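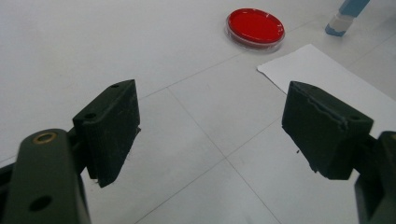 *Open jaws of a Kivix gripper, with a red petri dish and a sheet of white paper beyond them.*

**Kivix** is a hand-held gripper kit sold by Vorwood to laboratories and workshops that want to record manual tasks for later use in training robot arms. The operator holds one gripper in each hand and does the job as a robot would have to, with two fingers a side and no thumb to speak of. Vorwood's brochure calls the experience "natural." Reviewers have been slower to adopt the word.

## History

The kit was designed by Amrit Petrenko and Lise MacPherson, who had been working on an automated plate handler called Prundora. Prundora could move a dish from one shelf to another provided that the dish, the shelf and the weather all cooperated. Its demonstration software outlived it and became the basis of Kivix, which went on sale in July to a market that had not been asking for it very loudly.

## Contents

The standard kit holds two grippers, their cables, a carrying case and 18 replacement finger pads. The case has foam cutouts for everything except the cables, which travel on top and are usually the first thing to come out. Pads are held on with small screws and are treated as a consumable, a view shared by the price list.

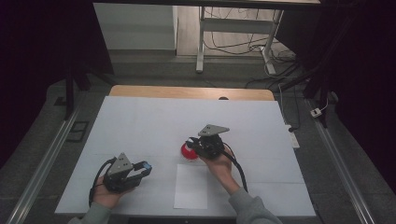 Setup takes four steps in the manual and seven in practice, the additional three being concerned with cable routing. Left-handed operators need no special version. Recordings are saved by session, and the software rejects any session without a name, a rule that has produced a great many sessions named "test."

## Reception

Jasper Dekker, reviewing the kit for the trade newsletter *Hawthorne*, recorded 952 short tasks with it. He praised the even squeeze of the handles and the quick pad changes, and gave a long paragraph to the state of his wrists. Manon Caron, writing later in the same newsletter, found the kit good with blocks and shallow dishes and poor with anything she described as "floppy."

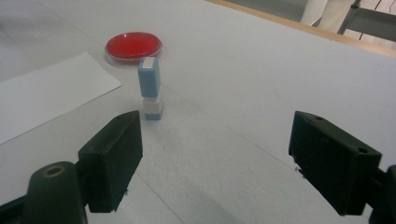
Vorwood answered the wrist complaint with a lighter handle, offered as a paid upgrade. A storage hook was added at the same time, free of charge. Caron's follow-up review approved of the hook.

## See also

- Prundora
- Teleoperation
- Repetitive strain injury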